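Saturday was the Duvley open day and I nearly skipped it, but Oliwia Bielecka had a spare ticket and a full tank of gas, so off we went! The drive is 126 miles and we stopped for donuts twice (no regrets).

Dimas Sopacua met us at the door and took us around the play food rooms. I grew up with a toy kitchen, so I was pretty much gone by the second table. I wanted to serve everybody lunch. 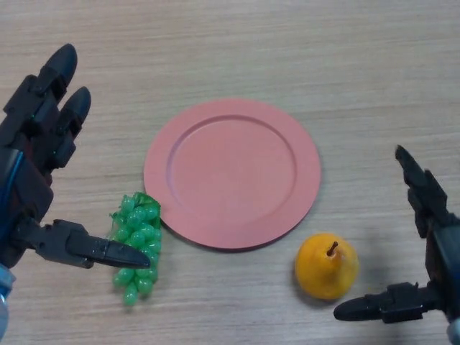

Oliwia is more of a tea set person and kept drifting off toward the Skeka shelves, where a boxed set was going for 25 dollars. She bought two. I asked Dimas way too many questions about grapes – he says people fight over the grapes at every open day, and I believe him, they're so shiny! The pear is more my thing, nice and round with that little brown stem.

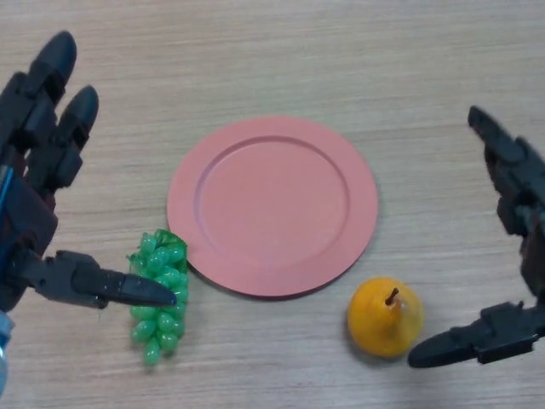 Grapes, pear and the pink plate at Duvley

Coffee was in the back hall and ran out by 3, so get yours early. Parking is free if you use the Wirnent lot across the street.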